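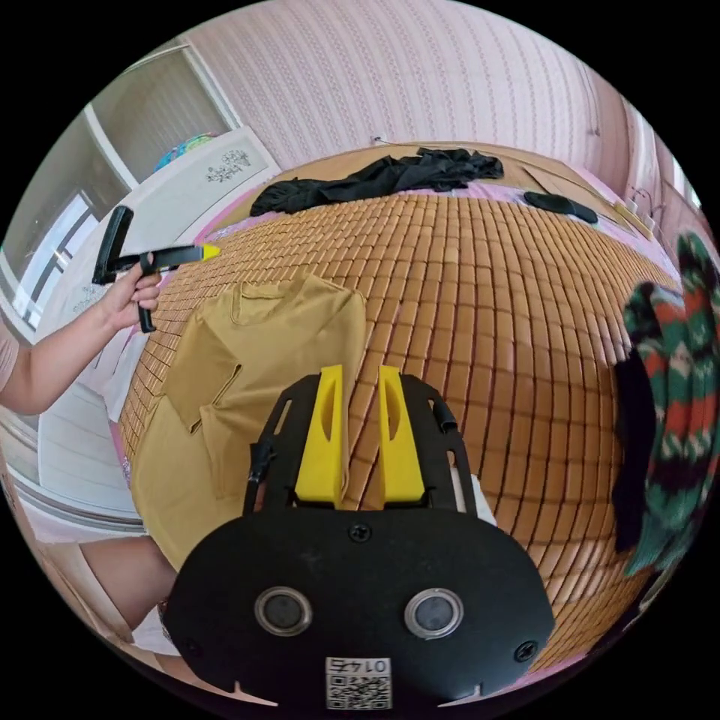 What is the best surface for folding clothes at home?

Any flat, clean, dry surface that is wider than the garment will do. For most people that means a table or a made bed.

Chapter 2
Folding and Sorting Knit Shirts

Chapter 1 dealt with washing and drying. By the time clothes reach the folding stage they should be fully dry, including the seams, the cuffs and the double layer of cloth at the neck. A shirt that feels dry across the front may still be damp at the neckband. Put away in that state, it can smell musty within a few days, and the smell passes to whatever is stacked with it.

In this chapter you will learn to tell knit cloth from woven cloth by hand, to lay a shirt out without stretching it, and to fold it to a size that suits your own drawer or shelf. You will also practice sorting a mixed pile. The exercises were worked out by Meenakshi Alva and Unai Urquijo for the household skills course at Zurnelville, and you need only a few garments of your own to do them.

Terms used in this chapter

Knit: cloth made of linked loops. It stretches when pulled and springs back.
Woven: cloth made of crossed threads. It stretches very little along the thread.
Hem: the finished bottom edge of a garment.
Neckband: the strip of ribbed or doubled cloth around the neck opening.
Shoulder point: the place where the shoulder seam meets the sleeve.

2.1 Laying out the shirt

A knit shirt should be smoothed before it is folded, and smoothed gently. Work with flat hands from the middle of the chest toward the side seams, then down to the hem. Do not pull at the corners. Pulling lengthens the cloth on one side and the finished fold will come out crooked.

The height of the surface matters more than beginners expect. At a table you can stand and reach the whole garment. At a bed you may prefer to sit, and then you must turn the shirt toward you to reach the far sleeve. Beds also give under the hands, so the cloth sinks and wrinkles where you lean on it. A thin, firm cover helps.
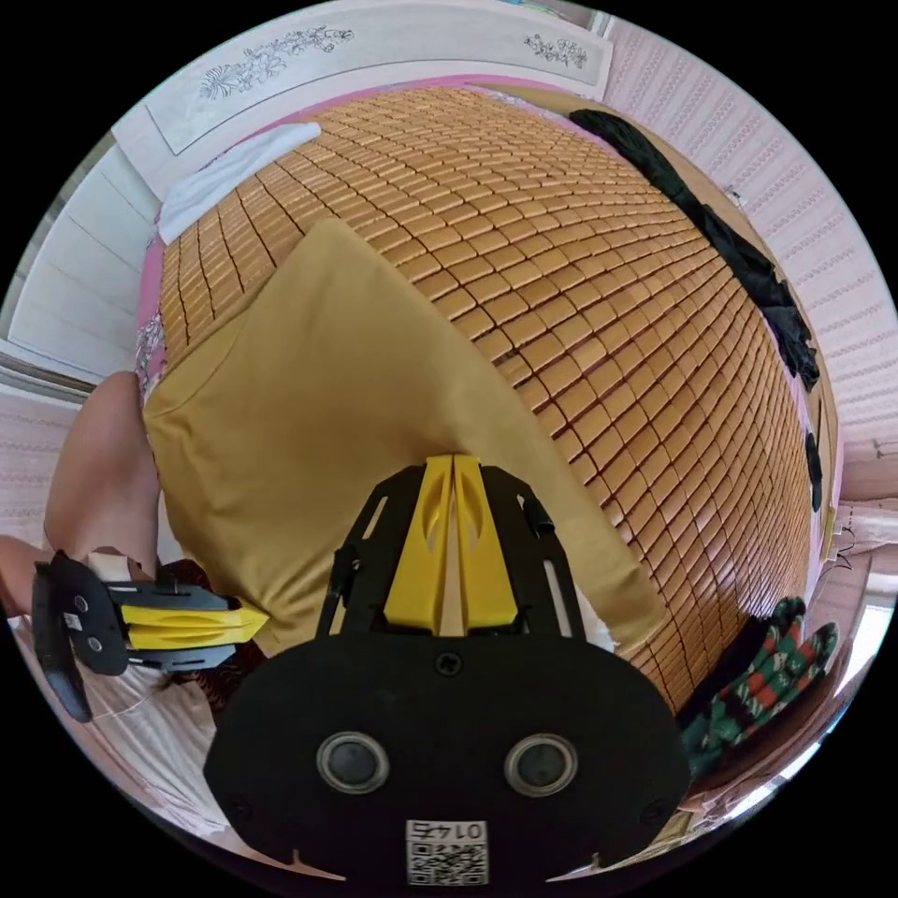 Contrast makes the work easier to see. On a white sheet the edges of a white undershirt are hard to find, and learners often leave a sleeve caught beneath the body. Choose a background of a different color or texture when you can. The mustard-yellow shirt spread over the small tan tiles of the bamboo mat stands out well enough to follow its outline, and the rows of tiles could serve as a rough guide for keeping a fold straight. Note that it is lying diagonally. Before folding, turn a shirt like that so the hem faces you squarely, and line it up with one row.

2.2 Checking the sleeves

Sleeves cause most of the trouble in long-sleeved shirts. Each one should lie out from its shoulder point with no twist in it. To test for a twist, find the underarm seam and follow it with a finger to the cuff. If the seam wanders onto the top of the sleeve, pick up the cuff, give it a half turn and lay it down again.

Short sleeves need only be flattened. Very wide ones can be folded back toward the body before you start.
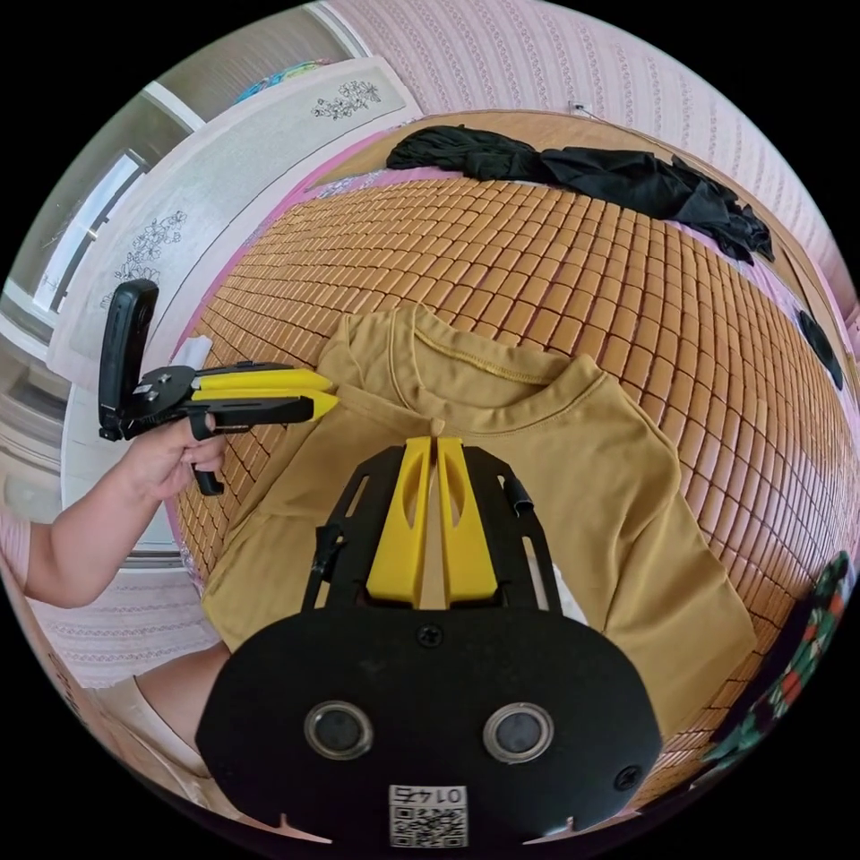

Fig. 29. Long-sleeved shirt with a ribbed crew neckline, on a woven mat.

Look at the neckband next. A ribbed neckband will usually draw itself back into shape if you let it go. If the band ripples, pat it toward the center of the neck opening. Never hold a shirt up by the band to shake it out. Hold it at the shoulder points.

2.3 The basic fold

1. Lay the shirt face down with the hem toward you.
2. Fold one side in to a line running from the middle of the shoulder to the hem.
3. Lay the sleeve back down along the folded side.
4. Do the same with the other side. The shirt is now a long strip.
5. Bring the hem up to just below the neckband.
6. Fold in half once more for a shelf, or in thirds for a shallow drawer.
7. Turn the shirt over and smooth the front.

Heavy sweaters take the same fold but should be stopped after step 5. A further fold makes a thick ridge. The table on page 112 lists other garments, with the number of folds for each.

Exercise A

Fold the same shirt for a shelf and then for a shallow drawer. Measure both results and write down which one fits the space you have. Keep the measurements, as you will need them again for Exercise C.

Exercise B

Take a mixed pile of clean laundry and sort it by cloth, knit on one side and woven on the other. Test each piece with a light pull across its width. Set aside anything you are unsure of and compare it with the swatches at the back of the book.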